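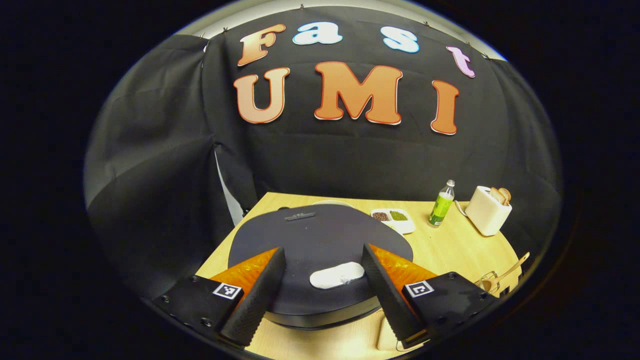
Week 2: Why do we kern?

Right, letter spacing. I set type badly for years before Priya Alcantara sat me down with a proof and a red pen, so don't panic if your eye isn't in yet!

Kerning means changing the gap between one pair of letters (A and V, say). Tracking changes the whole line. Mix them up and you'll be there all night.

For next time, set the word Skulludel in capitals, three ways, and bring printouts. I'll want to see the L and U pairs. Cletus Quintanilla has the spare paper.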